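4.2 Small things at shared tables

The literature on office furniture is generous to desks and oddly shy about tables. A desk has an owner, a lamp and a policy. A table has whatever was left on it. Our diaries, kept by 14 employees at the Skadari site, suggest that the round table does a good deal of unpaid work, much of it concerned with passing small objects from one person to another.

We coded 923 diary entries, of which 160 mention an object changing hands. Pens lead, followed by cables, followed by a category Hsueh labeled "black stick-like item, purpose disputed." Participants wrote at length about who had the item last and very little about what it was for. One entry reads, in full: "Gave it back. Was not mine either."
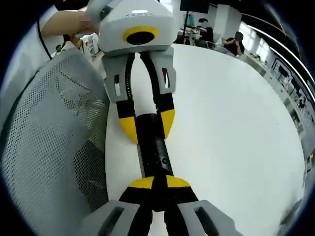 Figure 3. A black rod passed end to end over a white round table, with a mesh-backed office chair alongside.

Long, thin objects deserve a paragraph of their own. A mug has a handle and a stapler has an obvious front, but a rod offers the receiver no hint of where to take hold. Diarists described two habits. In the first, the giver keeps one end and presents the other, as one is taught to do with scissors. In the second, the object is laid on the table and both parties look away until one of them picks it up. MacLeish calls this second habit "the deposit," and it was the clear favorite among people who had been in the same department for more than nine years.

Chairs complicate matters. A round table has no head, in theory, but a chair pushed in close claims a stretch of the edge whether or not anyone is sitting in it, and several diarists reported reaching around one when moving it would have taken less effort. We asked why. The most common answer was that it was somebody's chair. Whose, we were unable to establish, and the question is taken up again in Section 5.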